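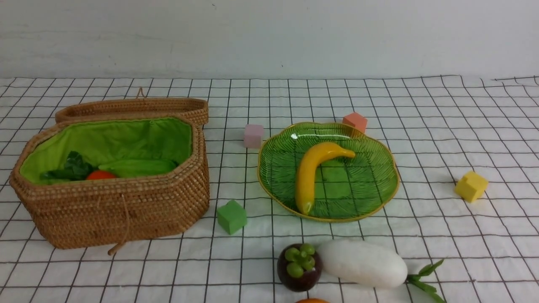
What does the Cakari kit include at the base price?
One arm, a two-finger gripper, a wrist camera, a head camera with its stand, and one license for the Flarnora recording software. The table, the host computer and the objects are supplied by the buyer.

Speaker notes: The Cakari tabletop kit, a review after one season of use
Petronella Matlala, Engelbrecht meeting, September
Reading time: 4 minutes
Print this page | E-mail this page

Slide 1. Scope
Say up front that Plastgate lent the unit and did not see these notes. The review covers setup, pick-and-place work on a table, and support. Mobile bases are out of scope. Robel Admasu ran the second half of the trials and will take questions on calibration.

Slide 2. Setup
Unpacking to first motion took 25 minutes with the printed guide. The guide assumes a clamp-on mount and has one paragraph on bolting down. Torque values are in the service manual, which is a separate download.

The head camera stand has a friction joint. It drifts under its own weight if the knob is only finger tight. Mark the joint with tape and check the mark each morning.

Slide 3. Work surface
We used a white cloth with a printed black grid. Points to make:
- The grid is handy for putting objects back by eye between runs.
- It is no calibration target. Wrinkles bend the lines. Use the rigid board that Plastgate sells, or print one and glue it to something flat.
- Thin black lines did trip the default segmentation settings in Flarnora. Raise the minimum region size.

Slide 4. Objects
Play food, soft foam cubes, a leaf-shaped green glass plate, a lidded rattan basket with a green lining. Spend time on two of them.

Glass: the grid shows through the plate, and there is a bright reflection on it. Depth readings over the plate had holes in most runs. A toy banana on the plate still returned a usable outline.

Basket lining: pale green vegetable on green cloth is a poor color match for a detector that leans on color. Ask the room who has retrained for this. Wait for hands.

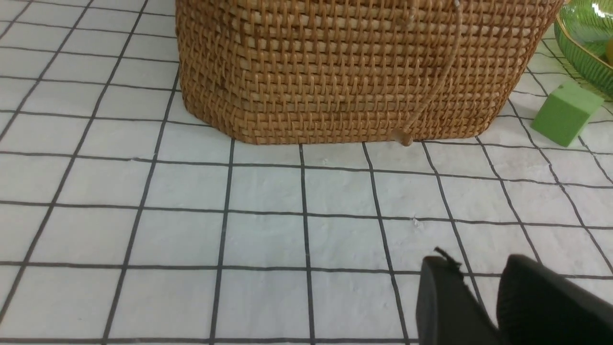 Can the gripper fingers be replaced without recalibrating the arm?
The fingers come off with two screws each and the arm calibration is unaffected. The gripper's own zero position has to be set again, through the service menu.

Slide 5. Wrist view
The wrist camera sees its own fingertips at the lower right. At working distance they are out of focus, with the weave of the basket sharp behind them. For training this is acceptable, as the fingers keep the same place in the picture. For hand-written vision code, mask that corner.

Mention the hanging cord on the basket. Thin flexible parts are where the kit's collision model is weakest. It treats the basket as a closed box and leaves the cord out entirely. Add a keep-out volume by hand if the approach comes in from the front.

Slide 6. Results
One set of 100 cube picks, four cube colors, positions shuffled by hand. 11 misses. Most were early closes, where the fingers shut before reaching full depth. Firmware 4 has a setting for close delay. We did not repeat the set after changing it, so do not claim an improvement.

If asked about produce shapes: no formal count was kept. Say so and move on.

Slide 7. Support
E-mail replies were competent and slow. The parts list has two numbers for the same finger pad. Order by the number stamped on the bag.

Slide 8. Recommendation
Suitable for a teaching lab or a small data collection group with one person who reads logs. Unsuitable for unattended shifts. Budget for a spare set of fingers and the calibration board.

Leave the parts slide up during questions. Robel has the laptop with the log files.

Related items
Flarnora export settings for wrist video
Mounting the Cakari arm on a steel table
Notes from the Engelbrecht session on depth cameras and glass
Plastgate finger pads: part numbers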